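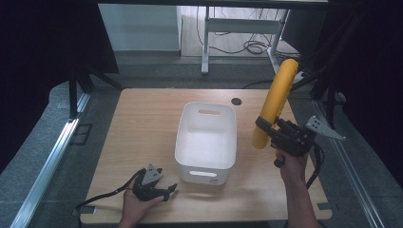

White basket on the table, handle cutouts at both ends.

Clodent applicant tracking – three months in, small agency review

Quick one as I've got interviews from half two and promised I'd get this up before then. We're a small recruitment agency, mostly warehouse, care and office temps, a few perm roles. We moved over to Clodent in the spring after years on Britico. Paid for it ourselves, no freebies.

Setup
Took a morning. Import from Britico was a CSV job, 1337 candidate records, and nearly all came across clean. Phone numbers lost their leading zero. Every one. Support sent a fix the same afternoon but check yours before you start ringing people. Notes came over as one long lump per candidate with the dates stripped out. Still annoyed about that.

Day to day
Search is the best bit. Type "forklift Tuesdays" and it finds people whose notes say so, even if the CV doesn't. Britico would just sit there. Postcode radius works properly too, and you can save a search and share it with the rest of the desk. Saved searches don't update if someone else edits them though, you have to close and reopen. Small thing. Gets on my nerves.

CV parsing is decent on Word files, hit and miss on PDFs, hopeless on anything with two columns. One chap's job title came through as his street name. We now paste those in by hand.

Text messages go out in batches of up to 100. Fine for us, bigger branches will find it slow. Replies land on the candidate's record, which has saved a lot of who-spoke-to-her-last. No read receipts.

Interview booking – good. Candidate gets a link, picks a slot, it drops in the calendar. Fewer no-shows in July than June, might just be the time of year. Reminder wording can't be changed on our plan and it signs off "Warmest wishes", so a couple of lads asked who had sent it.

Timesheets
Weak. You can log hours but overtime rates are buried under client settings, then contracts, then a tab called Extras. Ross Chisholm on our payroll gave up and still does his in a spreadsheet, exporting from Clodent first thing and fixing the columns. If temps are most of your income look hard at this part before signing. We also trialed Soretti, much better on timesheets, but the search was poor and it logged you out every time you made a cup of tea.

Phone app
Ok for looking somebody up on the way to a client. Don't try to write notes on it. Lost a whole reference call in a lift.

Support
Chat only in the week, phone if you pay more. Answers are quick and from people who know the thing. Help pages are out of date, half teh screenshots show the old menu.

Price
Per user, monthly, no tie-in after the first quarter. Cheaper than Britico for us, a bit more than Soretti. Job board posting is extra and they don't say so until you press the button. Ask on the demo.

Would I keep it
Yes for now. Perm desks will love it, temp desks maybe not yet. 3 out of 5, would be a four with working overtime. Someone asked in the comments last time about Macapagal – not tried it, they want a full year up front. If you have, leave a note underneath, specially on payroll exports to Excel.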